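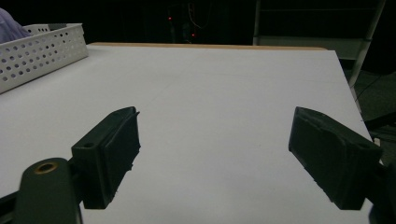 The Lornari gripper, fingers open, over a work table with a white storage basket at the far corner.

Graziella Santoro has been selling hand-held grippers for two years, and she still gets the same phone call. Somebody has bought a robot arm, has a job in mind for it, and wants to know how to show the arm what to do.

"They ask for software first," she says. "I ask what's on their table."

Santoro runs customer projects at Prornley, the company behind the Lornari kit. The kit is a pair of black fingers on a hand-held body, with a camera mounted to look down past the fingers at whatever is being picked up. A person does the task with it by hand, many times over, and the recordings are used to train an arm that carries the same fingers. Customers can buy the kit and record on their own, or send a task to Prornley and get the recordings back as a service. I spoke to her and to Natália Teixeira, who leads the recording team, on February 10, 2024.

The service side is where most of the work has gone lately. A typical order is 100 recordings of one task, done by more than one person so that the arm doesn't learn a single operator's habits. Teixeira says the first 19 or so of any new job tend to get thrown out.

"People are stiff at the start. They look at the gripper instead of at the thing they're picking up. After a while they forget they're holding it, and that's when I start keeping files."

She prefers a plain white table and ordinary household goods. Baskets with holes in the sides are a favorite of hers and a headache for the training people, because the table shows through them and the edges are hard to find. Soft cloth is slow. Clear film is worse.

"Film is mostly glare," Teixeira says. "You get bright spots where it's creased and then nothing at all where it's flat. A person can feel for it. The camera only has the shine to go on."
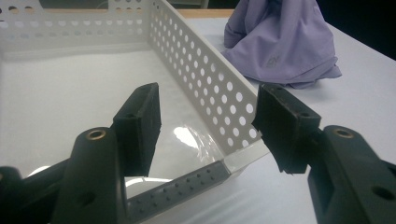 Customers want film anyway. So much of what gets handled in packing and sorting comes in clear plastic that leaving it out would make the recordings useless to them, according to Santoro. Prornley charges more for those jobs and says so on the quote.

The fingers have been through several versions. The present ones are chunky, with brass inserts set into the black plastic and foam pads on the gripping side. The foam was Duarte Marinho's choice. He designs the hardware and had tried rubber before it.

"Rubber grabbed too well," Marinho told me by email. "You could do a bad pick and get away with it. Then the arm would learn the bad pick."

Foam wears, though. The corners go first, then the lower edge frays, and the bare plastic picks up chips and scuffs if the gripper gets set down hard. The pads are held on with screws and take a few minutes to change. Spares are sold in packs of 17, an odd number that Marinho says comes from how the sheet is cut.

I asked Teixeira when she replaces a pad. She said she lets them get fairly ragged. "The one on the customer's arm is going to be ragged too, after a month. I'd like the recordings to look like that."

Not every customer has been happy. Gunnlaugur Hallgrímsson buys equipment for Brokcombe, a repair and returns business that took the kit in August and recorded in-house. He had two complaints. The body gets heavy in the second hour, and the instructions skip over lighting almost completely.

"We recorded for days next to a window," Hallgrímsson says. "In the morning it was one table and in the afternoon it was a different table, as far as the model was concerned. A paragraph in the manual would have saved us that."

There is now a page on lighting in the manual. The weight is harder. Marinho has a lighter body on his bench, but he isn't satisfied with how it closes and won't give a date for it.

Hallgrímsson kept the kit and has since moved part of the recording over to Prornley's team. He still does the bulky items himself, mainly coats and bedding, which he says are easier to ship nowhere.

Santoro doesn't push the service over the kit. A shop with one steady task and somebody patient on staff can do it alone, she says, and she would sooner sell that shop a box and a spare set of pads. The ones she steers toward the service are those whose goods change every few weeks.

At the end of our talk she went back to the phone calls. The latest was from Hopkin, a laundry supplier, asking whether an arm could be taught to fold towels.

"I asked them what size towels," she says. "They're getting back to me."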